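Nirncombe Youth Football, fall season
Progress report to the Stillholm Fund, covering August through October

Summary

The season is past its midpoint and the main targets in the grant agreement are on track. The exception is the coach training course, which started late and is covered under Problems.

Players and teams

Registration closed with 428 players, up from last fall. Most of the growth was in the flag divisions. We added 2 flag teams at the Garba field and kept the same number of tackle teams. Two age groups were merged at Cison because neither could fill a roster on its own. Parents were told before the first practice, and only a few asked for refunds.

Games

We have played 53 games so far. Three were called off for lightning and two of those have been made up. The third will be played as part of a doubleheader in November if both teams agree. Referee coverage has been good in the morning slots. It is thinner after 3 p.m., and we have moved the youngest divisions earlier to deal with that.

Equipment

All helmets bought with the first payment have been fitted and logged. Older helmets went out for reconditioning in August and came back before the opening games. Shoulder pads in the smallest sizes ran short, so we borrowed a set from the Cison school and will return it at the end of the season. The blocking sleds at Garba need new pads, which we will pay for out of registration fees.

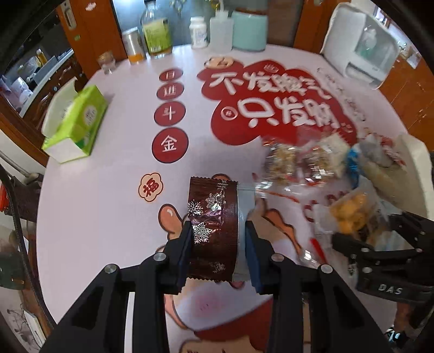
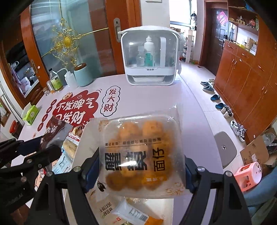
Packaged snacks: a packet with a snowflake design, first, and round buns in clear film, second.

Problems

The tackling and contact safety course was planned for August. The instructor canceled and the replacement was not available until late September. All tackle coaches have now finished it, but flag coaches still have one session left. Until then they are working from the written handbook.

The lights at the Nirncombe field failed twice during evening practice. The town has replaced one breaker and says the wiring will be checked this winter.

Spending

Around two-thirds of the grant has been spent, mostly on helmets and field rental. We are under budget on travel and over on field paint. We ask to move the unused travel money to the paint and first aid lines.

Next steps

Finish the flag coach sessions, play the remaining games, collect and count equipment, and send the final report with receipts in January.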